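Does a Box Lid Count as Storage? Keeping Small Jewelry in a Shared Bedroom

Aidan Corrigan
Product Design, project report, Egan module

Why we did this

Every organizing guide we read for this module says the same thing: buy a tray with compartments and your small stuff will stay put. None of them say how anyone checked. Pádraig Doherty and I wanted to see whether a sorted tray does anything a plain lid can't, at least for rings, bracelets and hair ties, which are what people in our building say they lose.

What we compared

The first option was the Murkden tray, a divided organizer with 9 compartments. The second was the lid of a shoebox or gift box, no dividers, free. We asked people in two bedrooms to use one for a week and then swap. Each evening they wrote down how long it took to find one item that we named by text message.

We also read the product page for a similar tray, the Akgate, which promises a "calmer morning." We couldn't work out how to measure that and left it alone.

What we found

Finding times were close. Over roughly 100 entries, the tray came out 2 seconds faster on average, and I don't trust that number. Some people timed from when the text arrived and others from when they stood up. We should have written that rule down before starting.

The bigger difference was between things that got put away and things that didn't. Flat, bulky pieces went into either container without much thought. Small ones got dropped on whatever was nearest, and in a bedroom that is the bed. A tray with a ring slot doesn't help if the ring never reaches it.

The bed we looked at most closely had a white-lined lid in the middle of a cherry blossom duvet. A watch with an orange strap and a gold bangle had made it in. The hair ties, a green ring and a gold ring with a yellow stone were out on the cover, and so was a beaded bracelet. 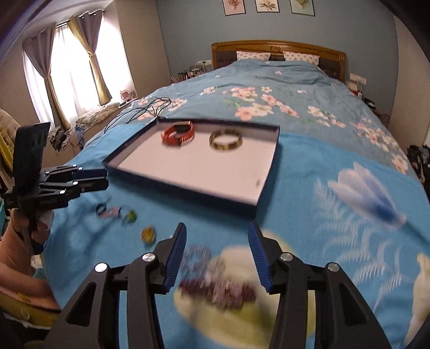

Problems with the test

Two bedrooms is a tiny sample. People also knew we would be asking, so they were probably tidier than usual. Pádraig thinks the second week was faster simply from practice, and I can't rule that out.

What we would change

Put the container where the jewelry comes off and test that first, before comparing dividers. Use one stopwatch rule. Until someone does that, I wouldn't tell anybody to pay for the tray.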